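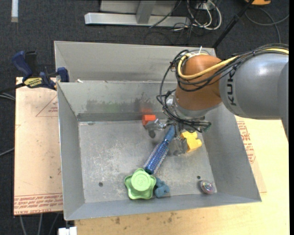 Surkamby 2 : prise en main d'un module de saisie appris par auto-supervision

Publié le 26 février 2020 par Amparo Inga

Surkamby est un module logiciel de saisie en vrac distribué par Skiltell. Il prend en entrée l'image d'une caméra fixe orientée vers le bac et délivre une commande cartésienne de la pince, réévaluée à chaque pas. La version 2 remplace l'ancien détecteur de prises par une fonction de valeur apprise : le réseau estime la probabilité de réussite d'un déplacement candidat, et une recherche stochastique retient le meilleur. Le principe est connu dans la littérature. L'intérêt du produit tient à ce qu'il soit livré avec un modèle préentraîné et une procédure d'adaptation au poste de l'utilisateur.

Installation

Le test a été conduit sur un bras KUKA équipé d'une pince à deux doigts, au-dessus d'un bac en tôle grise à parois évasées. La documentation recommande de brider le bac. Un serre-joint au coin arrière suffit, à condition de vérifier le serrage après chaque série : un déplacement du bac invalide les limites de l'espace de travail, que le logiciel ne recalcule pas.

Aucun étalonnage main-œil n'est demandé. Le modèle apprend implicitement la relation entre l'image et le mouvement, ce qui supprime une demi-journée de travail et complique d'autant le diagnostic en cas d'erreur. La notice ne précise pas la tolérance admise sur la pose de la caméra. C'est une lacune.

Le passage des câbles mérite de l'attention. Les boucles autour du poignet entrent dans le champ et font partie de ce que le réseau observe. Après une modification du faisceau, j'ai relevé une baisse de performance qui a disparu une fois l'adaptation relancée.

Protocole

Le jeu d'objets comprenait des jouets en plastique, des blocs de construction, une brosse à cheveux ronde, des balles et de petites pièces souples. Aucun modèle 3D n'a été fourni. L'adaptation s'est faite sur 2 000 tentatives, étiquetées automatiquement par la position finale des doigts et par différence d'images après dépôt. L'évaluation a porté ensuite sur 50 tentatives par configuration, sans remise en ordre du bac entre deux essais.

Résultats

Avec le modèle adapté, 47 prises sur 50 ont réussi sur les objets vus à l'entraînement. L'échantillon est petit et ne permet pas de départager des variantes proches. Je m'en tiens donc aux comportements observés.

Les objets allongés sont bien traités. La brosse a été saisie le plus souvent par le manche, doigts de part et d'autre, et plus rarement par la tête, où les poils rendent le contact moins stable. Les blocs placés contre une paroi restent le cas difficile : la pince s'approche, s'écarte, recommence. Le module finit parfois par pousser l'objet vers le centre avant de fermer, sans que cette stratégie ait été programmée. Les objets transparents et brillants provoquent des fermetures prématurées, et les reflets sur la tôle n'arrangent rien.

L'étiquetage automatique a aussi ses faux positifs. Un objet retombé dans le bac et déplacé par sa chute peut être compté comme retiré. Le journal conserve les deux images, et il faut le relire si l'on compte publier un taux.

Comparaison

Remenel, que j'utilisais auparavant, planifie une prise unique puis l'exécute en boucle ouverte. Il est plus rapide par cycle et nettement plus lisible : on voit la prise choisie, on comprend l'échec. Surkamby corrige en cours de descente et tolère qu'un objet roule au premier contact. Pour un bac de pièces identiques et rigides, je garderais Remenel. Pour un contenu hétérogène, la boucle fermée l'emporte.

Réserves

L'export des poids est réservé à la licence complète. L'interface de commande suppose l'intergiciel Morais ; le pilote alternatif existe, mais il a perdu la connexion à plusieurs reprises pendant les séries longues. Le guide compte 154 pages, dont une seule consacrée à la fonction de récompense. La graine aléatoire de la recherche n'est pas enregistrée par défaut. Il faut activer l'option avant la première série, faute de quoi aucune trajectoire ne peut être rejouée à l'identique.

Module recommandé aux laboratoires qui disposent déjà d'un bras et de temps machine. Les essais avec une seconde caméra sont en cours, les mesures seront ajoutées à cette page.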